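4.3 Test view in the simulator

1. Load the bedroom file and wait for the table and arm to appear.
2. Open the gripper fully. Keep the fingers pointing down.
3. Set the step count to 300 and press Run.
4. Look for loose parts. The cage and the thin rod should both be listed under Objects - if one is missing, reload the file.

Note: The Terkmont plug-in must be closed before you reload.

Caution: Do not connect the real arm on your bench until step 4 is done.

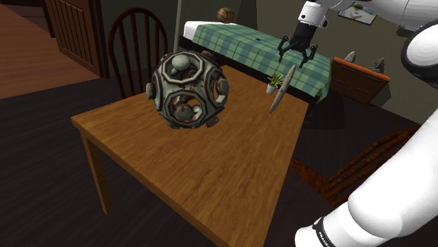 Page 11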